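From: Benedita Aguiar
To: the flat-furnishing list
Subject: Re: [furnishing] One table and chairs for everything?

Qistina Rahman wrote:

> We've more or less settled on the Gronel table for the
> back room, with 4 of the moulded shell chairs to go
> round it. The whole set comes in at just under 400 and
> the reviews are glowing. It would be for meals, for
> working at, and for my sister's sewing when she stays.
> The floor is tiled (white, glossy, came with the place).
> The only sockets are on the far wall, so we'd run an
> extension over to the table. Any reason not to go ahead?

Qistina, I can think of several, though I doubt they'll stop you.

I've read those reviews too. Nearly all of them were written in the week the thing arrived, by people still pleased at having put it together. I'd give more weight to one grumpy paragraph from someone who has eaten at it for 2 winters. I couldn't find one.

My main quarrel is with the legs. Tables with legs that slope outwards look lighter in a shop, where there is plenty of floor on every side. At home the foot of the leg is where your own foot wants to be, and the chairs have sloping legs as well, so the two get tangled whenever somebody pushes a chair in at an angle. We have a light wood table and white shell chairs with wooden legs, bought from Skivgate, and I've stubbed more toes on them than on everything else I own. Measure across the feet as well as the top. The listing will only give you the top.

Then the floor. Wooden legs on glossy tile are noisy, and the felt pads in the box are a joke. Ours came off inside a month and took up grit before they did, so for a while we were sanding the tiles every time someone got up for the salt. The nail-in sort from Tichý have lasted better, but you need a solid bit of wood to nail into. Ask about that before you pay. White tile also shows every crumb, if you hadn't noticed yet — I sweep ours in the evening and it looks unswept by breakfast.

Now the extension. You say you'd "run one over" as if that were the end of it. What happens is that the strip ends up on the floor in the middle of the room, the lead goes under a chair, and whatever spare cable you have lies in a coil next to it for good. I've heard all the arguments for cable tidies. I bought a Jedix one, a box with a lid, and the plugs were too fat for the lid to shut. If you must have power at the table, put the table near the wall and accept that one side of it is for laptops. Nobody wants to step over a lead with a full plate.

As for one table doing for meals, work and sewing, I don't believe in it. Sewing wants a top that doesn't shake, and I've yet to meet a splayed leg that managed that once a machine got going. Could your sister try hers on a friend's table of the same sort first? If it wobbles there it will wobble at yours.

The chairs I'd be kinder about. They wipe clean and don't mind being shoved about. They're slippery for long sitting, though, and after 38 minutes or so of typing I want a cushion, which then slides off as well. Buy a couple and see how you get on — you can always order the rest.

I'll happily be told I'm wrong by anyone who has had theirs longer than ours.

Benedita

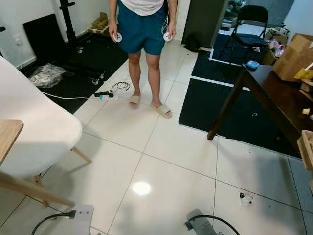 Qistina Rahman wrote back that she had measured across the feet of the Gronel and it was wider than the gap she'd been allowing, so the table would have to go against the socket wall whether she liked it or not. She was still going to order all the chairs. Her sister, she added, would be told to bring her sewing machine to a friend's first, and did anyone know if the Tichý pads came in a screw-in version?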